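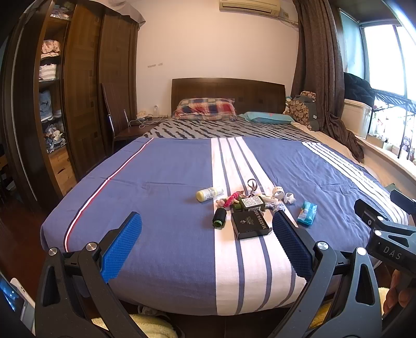
Ailsa Rankin would like to see one of these machines clear a bed before anyone sells her the idea that it can run a house. She spent a morning at the Waso home robotics open day in Guthrie and came away unmoved. Picking up a bottle is a party trick, she reckons, and her own kids could do it before they could talk.

She has a point. Brornex, which organised the day with the local firm Coker, says its training library now holds 3,586 recordings of household jobs, most of them tidying: bottles, small boxes, toys, odd bits of cloth. The company calls this the groundwork for a domestic helper. It would not put a price on the helper, or name a year.

What visitors got was a tidying demonstration with 11 items to be moved from a bed into a tub. The machine managed seven of them in the time it took most of the crowd to finish a coffee. A face washer beat it twice. Staff then stepped in and finished the job by hand, and the afternoon session was shortened.

Brornex said soft and tangled things remain "an area of active work", the same phrase it used at last year's event. Asked whether the arm could fold a towel and put it in a cupboard, a spokesperson said folding and putting away were treated as separate tasks, and that the second was not on the program.

A further open day is planned for December. Entry is $5.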